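Print this article | E-mail this article
Reading time: 2 min

The woman who fixes the accordions
April 25, 2023

I got to the workshop early and she was already elbow-deep in a Petrauskas, a big old button box from the thirties with half its reeds out on a tea towel. "Don't touch the towel," she said, before hello. So I sat on the stool by the window (the only seat that didn't have a bellows on it) and we talked for most of the morning.

She didn't want her name in this, and I promised. Everyone in Prillen who plays knows where to find her anyway.

She started because of a wedding. Her uncle's accordion quit in the middle of a polka and she was the one with small hands. "I took it apart on the kitchen table that night and couldn't get it back together for two weeks. He was furious! Then he played it and stopped being furious." She was 16.

I asked what usually goes wrong and she laughed at me. "Wax. People leave them in the car." The reed blocks are held in with beeswax and rosin, and a trunk in summer is plenty hot enough to let the whole row slide. She mixes her own, and she keeps the recipe in her head, though she did say she uses more rosin than the books tell you to. The last one she did had 1638 hours of sun on it, according to the owner, who had left it in a sunroom and apparently kept a log of that sort of thing. "I don't know why he told me that. I charged him the same."

The mail-order stuff came up, because I own one. Mine is a Bukix, bought used, and I'd brought it along hoping she'd be nice about it. She played a scale, pulled a face, played it again. "The bass side is fine. Who tuned the treble?" I said I didn't know. "Good, then I can say it's awful."

Tuning is the slow part. She scratches a little metal off the tip of a reed to bring it up, or near the base to bring it down, and then puts it back in and listens, and takes it out again. A full job can run up to 2 months if she has other work waiting. She has an electronic tuner but she finishes by ear, with the radio off and the dog in the yard. "The machine says it's right and I say it's right, and those are different days." 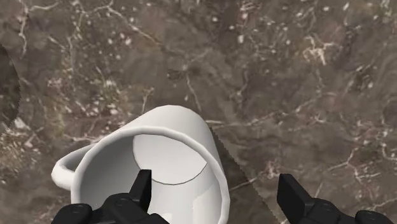

What about the money, I asked, and she shrugged. A new set of bellows for a Jasa cost her last customer 1337 dollars, parts and labor, and he could have bought a playable secondhand one for less. He wanted that one. It had been his mother's, with her initials in rhinestones on the grille (two of them missing, and he didn't want those replaced either).

She's not training anyone at the moment. A high school kid came around for a while in January and was pretty good with leather valves, then got a job at the grocery store. "He still comes by. He asks what's on the bench. I'd have him back tomorrow."

I left the Bukix with her. She wrote me a ticket on the back of an envelope and told me to quit pulling so hard on the low notes.

Print | E-mail

Comments (3)

squeezebox_ma: She did my dad's Jasa years ago and it still holds a tune. Bring cash, she doesn't take cards.

reedy: Does she do concertinas? Mine has a stuck button on the left side and the music store won't look at it.

polkafan: @reedy yes but she'll complain the whole time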